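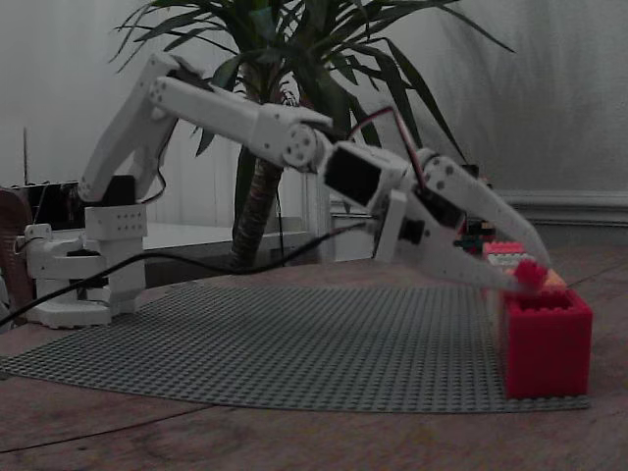

Landry Players, minutes, 24 November 2019. Kenneth MacLeish opened with the best news we've had all year - the panto has sold 469 tickets! The toy shop set is coming on beautifully, and we agreed to have a stack of plastic toy bricks on the counter, just like the one on the wooden table, only far bigger. Painting carries on into December.

**Costumes:** Two still to finish, both for the Darkano brothers. The hats are glorious.

**Programmes:** 200 to be printed. Kenneth to send the cast list off. 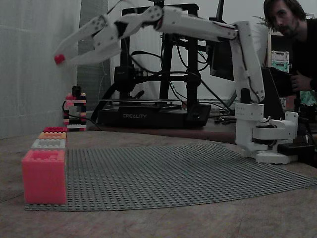

*Small red ball, white curtain.*

**Juggling:** Act two now has a juggling bit and everyone loved it. Soft balls only, please.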